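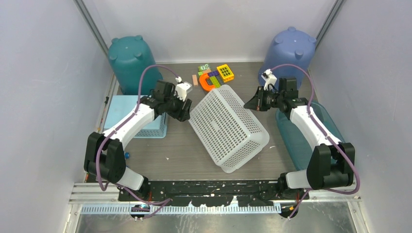
Used Car Notes: Buying a Small Hatchback With a Timing Belt

Most of the small gasoline hatchbacks that come through Parnbridge at this time of year are between eight and twelve years old, and a good share of them have a belt-driven camshaft. The belt is a service part with a fixed life. When it fails on an engine of this type, the pistons can strike the open valves, and the repair bill is often higher than the price of the car. This item covers what to ask for and what to look at before money changes hands.

Paperwork

Start with the service book. A stamp alone shows that the car was in a shop on a given day. It does not show what was done. Ask for the invoice and check that it lists the belt, the tensioner and the idler pulleys as separate lines. If the water pump is driven by the belt, it should be on the same invoice. Where the pump was left in place, price the job as if it had not been done.

Check the mileage on the invoice against the mileage on the dash. Belt intervals are given in both miles and years, and the limit is whichever comes first. A car that has covered 2000 miles a year can be well inside the mileage limit and well past the age limit. Radomir Hodžić, who runs the service desk, rejects more trade-ins on belt age than on belt mileage. 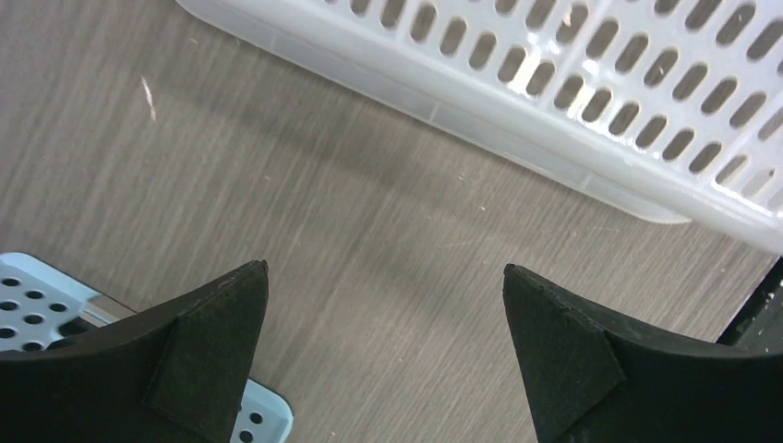
Two gripper fingers with dark pads on their inner faces, over a wooden tabletop.

Inspection

On many engines the upper belt cover comes off with two or three clips. Ask the seller before you touch it. With the engine off and the key out, look at the back and edges of the belt for cracks, glazing, missing teeth and loose cords. Oil on the belt means a leaking cam or crank seal, and both the seal and the belt will have to be replaced. A belt that looks clean can still be past its age limit, so a visual check does not take the place of an invoice.

Next, start the engine from cold. A whine that rises with engine speed can come from a worn idler or from the alternator bearing. Take off the accessory belt to tell them apart, or have a shop do it. A light tick that fades in the first minute is common on engines with hydraulic lifters and is not related to the belt.

Clutch and gearbox

Drive the car up a grade in third gear at 20 mph and apply full throttle. If engine speed climbs and road speed does not, the clutch is slipping. Then stop on level ground, press the pedal fully, wait three seconds and select reverse. Grinding points to clutch drag, worn linkage or low fluid, in rising order of how easy it is to fix.

Tires and brakes

Read the date code on each sidewall. The last four digits give the week and year of manufacture. Mixed brands on one axle are legal in most places but make the car harder to judge on a test drive. Brake discs on low-mileage cars tend to rust at the inner face, where it cannot be seen through the wheel. Azra Živković in the workshop recommends a look from underneath with the wheels on the lift and turning by hand.

Price

Our fixed charge for a belt, tensioner and pump on a four-cylinder hatchback is posted at the service desk and includes coolant. If there is no proof of a belt change, take the full cost of the job off the asking price. Sellers often offer half. The deposit to hold a car while the paperwork is checked is $100 and is returned if the belt invoice cannot be produced.

Stock

One manual five-door in silver is on the lot at $2495, with a belt and pump invoice from April and two keys. The rear wiper motor is dead and the driver's seat bolster is worn through. It is sold with a fresh oil change and no warranty. A second car, an automatic, is waiting for a radiator and will be listed once it has passed a pressure test.

Questions on any of this can go to Nikola Delić at the front counter, who also takes bookings for inspections of cars bought elsewhere. Bring the title and the service book with the car.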